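4.2 Passing objects between arms

Many household chores need two hands. Putting away groceries or sorting a drawer means moving an item from one side to the other, and a single arm often cannot reach. We ran 222 handover trials on a wooden table with other items left on it.

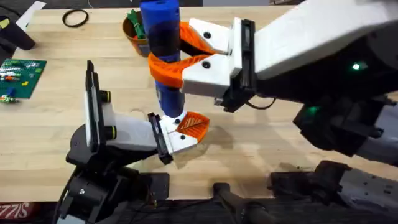

Figure 3. Handover task. The right gripper holds a blue cylinder upright above the orange finger of the left gripper.

Failures came mostly from timing - the first gripper opened too early in 20 trials. Manolakis and Spanos report a similar pattern.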